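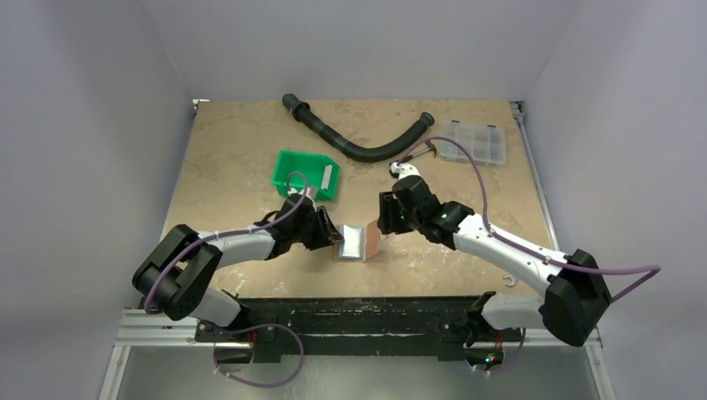

Work booth at Beltunau, October: mottled tan worktop with pale gray walls at the back and both sides.

Progress report to the Fiser Fund
Project: Small-parts benches, Beltunau workshop
Prepared by: Lợi Trình

Work since the last report

The first booth is fitted out. It has the new worktop and three wall panels, left, right and back, all in the same pale gray. The old bench top was glossy white and small parts with white faces were hard to pick out on it. We looked at four samples from Flerkden and chose the light sandy tan with the faint darker mottling. White and dark items both show up well against it.

The walls were painted twice. The first gray dried darker than the sample card and left the back corners in heavy shadow. The second coat is lighter, and the shading where the walls meet is now soft. We have left the walls plain, with no shelves or hooks. Fu had asked for a tool rail on the back wall, but it would have brought the shadows back, so hand tools will go in a drawer unit outside the booth.

Sorting of the parts stock started on Monday of the second week. The stock list shows 3,361 items. Of these, some 2,000 have been checked, cleaned and put into labeled trays. The remainder are mostly small boxes and blocks from the old store room, many with labels missing. They are slower to do - each one has to be measured before it can be given a tray.

Spending

The worktop and wall panels came in within the amount agreed. Paint went over because of the second coat, and we covered the difference from the line for trays, where we had ordered fewer than planned. We have 72 trays in use and do not expect to need more than 50 extra. No change to the total is requested.

Problems

The second worktop was delivered with a chipped front corner. Flerkden has agreed to replace it but has not given a delivery date. The second booth cannot be finished until it comes, though its wall panels are cut and can be painted in the meantime.

The stock list also has duplicate entries, so the true number of items is likely to be lower than the figure above. We will send a corrected figure with the next report.

Next steps

- Paint the panels for the second booth, using the lighter gray from the start
- Fit the replacement worktop when it arrives
- Finish measuring and labeling the boxes and blocks
- Remove duplicates from the stock list
- Move the drawer unit next to the first booth

The Fund is welcome to visit once the second booth is in place. Please let Lợi know which mornings would suit.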